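3.2 Simulated kitchen and wrist view

The arm we built lives in a shared workshop, bolted to a bench between a drill press and a shelf of paint cans. We get it for three evenings a week at most, so nearly all of the training had to happen in simulation. We wrote our own small scene builder for this, called Flostholm, and it has been the most enjoyable part of the whole project. It runs on one desktop computer and makes a new kitchen counter each time the episode resets: a new surface, new things lying on it, and a new starting pose for the arm.

Two virtual cameras feed the policy. The first stands off to the side and sees the whole arm. The second rides on the wrist and looks down past the fingers. We expected the side camera to do most of the work, and we were happily wrong. When we took it away, the policy still lined up well with upright and lying objects, and it learned faster as well – there was simply less to look at. Everything in this section therefore uses the wrist view only.

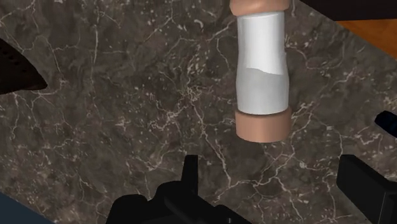
Figure 3. Wrist view in Flostholm with a marble counter. The gripper is at the bottom, and the white cylinder with tan caps is the target.

Counter textures turned out to matter a great deal. Our first scenes used flat gray surfaces, and a policy trained on those fell apart as soon as it met a busy pattern. Veined stone was the hardest case by far, since a pale vein can look a lot like the edge of a pale object. We now draw the surface at random from a folder of stone, wood and painted textures, and we change the light at every reset. Clutter is placed near the borders of the counter as well as in the middle, so the policy often gets only a partial look at an object and has to cope with that.

We collected 4,000 simulated episodes, driving the arm by hand with a homemade controller that we call Clidbridge. It is a printed copy of the arm at half size, with a sensor in each joint, and moving it feels wonderfully direct. We threw out every episode in which the target was dropped or pushed off the counter, and also those in which the operator stopped for a long time partway through. That left 1,904 episodes for training. A further 1,000 scenes were set aside for testing and never used for anything else.

Each training episode stores the wrist images, the joint angles and the opening of the gripper. We tried adding the target position as an extra input, which helped in simulation but is of little use on the bench, where no such number is available. The final policy does without it and takes its cues from the images and the joints alone.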